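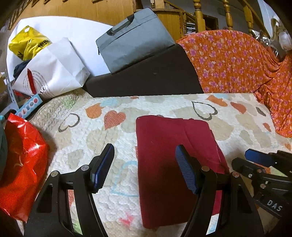

盈亏平衡价不是一个价格

2019年7月30日

读过一些中小型油气公司投资者演示材料的人，对“全周期盈亏平衡价”这一栏应当不陌生。它通常排在第三或第四页，横轴是区块，纵轴是美元每桶，柱子一根比一根矮，最右侧那根涂成公司的标志色。卖方分析师把这张图抄进报告，财经媒体再从报告里抄出一个数字，个人投资者据此判断某只股票在油价跌到什么位置时仍能赚钱。我的看法是，这个数字在目前的披露方式下不应当用于跨公司比较，用作买入依据则更为勉强。

先说定义。盈亏平衡价是使一口井或一个项目的净现值等于零的油价。要算出它，至少需要给定折现率、单井最终可采储量、递减曲线、钻完井投资、操作成本、集输费用、矿权使用费、税率以及伴生气和凝析液的售价。任何一项变动，结果都会移动。公司披露时往往只给出结果和折现率，其余假设放在脚注里，或者干脆不给。

以两家公司为例。Lornell 在 6 月的演示材料中称其核心区块盈亏平衡价为每桶 40 美元，Kairys 对相邻区块给出的数字是 44 美元。两者相差 4 美元，市场的解读是前者资产更优。但 Lornell 的口径是“半周期”，只计钻井、完井和井场设备，不计土地购置、地震资料和总部管理费用；Kairys 则把土地成本按井数摊入，管理费用也计入一部分。若把 Lornell 的土地成本按同样方法摊回去，它的优势即告消失，具体反转多少取决于对未来井位数量的假设，而井位数量本身又由公司自己估计。

井位数量是第二个问题。井距越密，可布井位越多，每口井分摊的土地成本越低，盈亏平衡价随之下降。然而加密井与母井之间存在压力干扰，后钻的井产量普遍低于先钻的井。多数公司在计算平均土地成本时使用加密后的井数，在计算单井产量时却沿用早期母井的典型曲线。分母取自一种开发方案，分子取自另一种，得到的比值不对应任何一种可以实际执行的方案。我在审阅材料时遇到这种做法的次数，远多于遇到明确说明的次数。

第三个问题是递减曲线的尾部。页岩井的产量在头两年下降很快，之后趋缓，常用双曲递减拟合，末段再切换为指数递减。切换时点和末段递减率对最终可采储量影响很大，对净现值的影响则因折现而较小。公司因此可以辩称，尾部假设对盈亏平衡价无关紧要。这个说法在折现率为 10% 时大致成立，在讨论储量抵押贷款额度和折耗费率时不成立。折耗费率偏低，账面利润就偏高，而同一批投资者在看完盈亏平衡价之后，下一步看的正是每股收益。

第四个问题是价格的参照点。盈亏平衡价有时以基准油价表示，有时以井口价表示。管输能力紧张的地区，两者之间的贴水可以吞掉项目的全部利润。Trastov 的资料里写的是 50 美元，脚注注明为“实现价格”。读者若把它与别家以基准油价表示的 50 美元并列，等于默认 Trastov 的贴水为零。它的主要产区没有自有外输管线，部分原油靠卡车运至集输站，贴水不可能为零。

常见的反驳有两种。一种认为，各家口径虽然不同，但同一家公司的口径前后一致，纵向比较仍有意义。这在口径确实不变时是对的。问题在于口径常常随油价调整：油价高时，公司倾向于展示全部区块的加权平均，用以说明库存充足；油价低时，则只展示最好的一层或两层，用以说明抗跌能力。柱状图的标题没有变，样本变了。把两年的材料并排放在一起核对区块名称，费时不多，愿意做的人却很少。

另一种反驳来自 Osvaldo Bassi。他做油气信贷多年，在一次闭门讨论中提出，市场会自行校正：现金流撒不了谎，盈亏平衡价报得过低的公司，自由现金流迟早会暴露出来。我同意现金流是更可靠的指标，但不同意“迟早”二字可以略过。在资本市场愿意持续供给资金的阶段，自由现金流为负可以被解释为增长投入，这种解释能够维持数年。其间按盈亏平衡价定价的增发已经完成，损失由认购者承担。校正确实会发生，只是发生时承担成本的一方和当初受益的一方并不相同。

还应当考虑服务成本的周期性。钻机日费、压裂费用和支撑剂价格都随油价变动，且有时滞。在油价低迷期测得的每口井 900 万美元投资，包含了服务商压到成本线附近的报价。油价回升后，服务商要求恢复利润，单井投资随之上升，盈亏平衡价也跟着上升。因此，低油价时期算出的盈亏平衡价，不能直接拿来估算高油价时期的利润空间。把当期油价减去上一轮低谷的盈亏平衡价，再乘以产量，这种算法在个人投资者的论坛上随处可见，在一些收费的通讯里也有。它系统性地高估景气期的利润。

那么应当看什么。Instead 是我近来使用的一套表格模板，做法并不复杂：不采用公司给出的盈亏平衡价，直接从年报中取已探明已开发储量的变动、当年资本开支总额和全部现金成本，计算三年滚动的全成本发现与开发费用，再与同期实际售价下的每桶现金利润相比，得到回收倍数。倍数长期低于一倍的公司，无论演示材料上的柱子有多矮，都没有在该油价下赚到钱。这一方法同样有缺点。储量修正会使单年数据剧烈波动，并购会污染分子，油气按热值折算桶数则会美化产气比例高的公司。三年滚动可以缓解第一个缺点，后两个只能逐项手工调整。

监管层面，我不主张强制统一盈亏平衡价的算法。这是一个非公认会计准则的管理指标，统一算法会赋予它本不应有的权威性。较为可行的要求是披露输入项：凡对外使用该指标者，应在同一页列明折现率、单井投资、最终可采储量、井距、贴水、伴生产品价格以及样本所含的区块和层位。七项内容占不了半页。公司内部的模型里本来就有这些数，披露的边际成本很低。

在此之前，投资者遇到没有输入项的盈亏平衡价，应按没有披露处理，并在电话会上要求管理层给出单井投资和样本范围。管理层拒绝回答的，估值时宜采用区块内同业的较高成本，直到公司提供可以核对的数据为止。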